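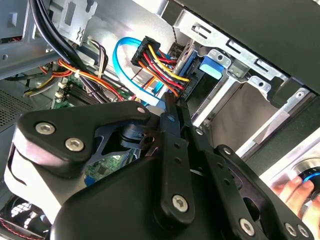
Page last changed: 19/05/2020

Speaker notes: Keeping a small-town choir going through the quiet months

Good evening, everyone, and thank you for having me. (Wait for chairs. Say hello to the Pernden folks if they made it, they had the longest drive.)

I want to start with my first rehearsal at Alvarado Hall, because I think a good many of you will recognize it. It was January, the heat had only just come on, and I had picked a piece in eight parts for a group that could manage three on a kind evening. We sang the first page over and over until the altos began to laugh, and then we put it away and sang rounds instead, and I drove home feeling better than I had in weeks.

So my first piece of advice is to choose easier music than you think you need. I know, I know, we all have that one gorgeous score on the shelf! Leave it there until fall. People who have had a long day at work want to open their mouths and hear something that sounds like a chord.

(Play the short recording of the round here. If the sound doesn't work, just sing it, they'll join in.)

Now, money, which I promised Nilton Cáceres I would get to before the coffee. Our hall rent last season was $700, and we spent another $375 on sheet music, a good part of it for pieces we never sang in public. I still wince at that. These days I borrow a single copy from the library at Birner and live with it on my piano for a week or two before I order a set.

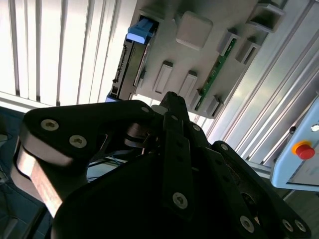

The other thing I changed was the break. We used to have ten minutes in the middle, and half the tenors spent it looking for their coats. Now we stop a little early and put the kettle on at the end, and people stay and talk, and that is how we found our accompanist. Nilton Huaranga had come along to give his sister a ride home, and he sat down at the piano while the tea was brewing. He has played for us ever since, bless him.

(Slow down here, I always rush this part.)

If your singers can't meet for a while, call them. I mean on the telephone, one at a time, with no agenda. Ask what they have been humming. Two of the songs on our Ostari program came out of calls like that, and one was a lullaby I had never heard before.

(Questions. Hand out the song list, and remember to get the pencils back.)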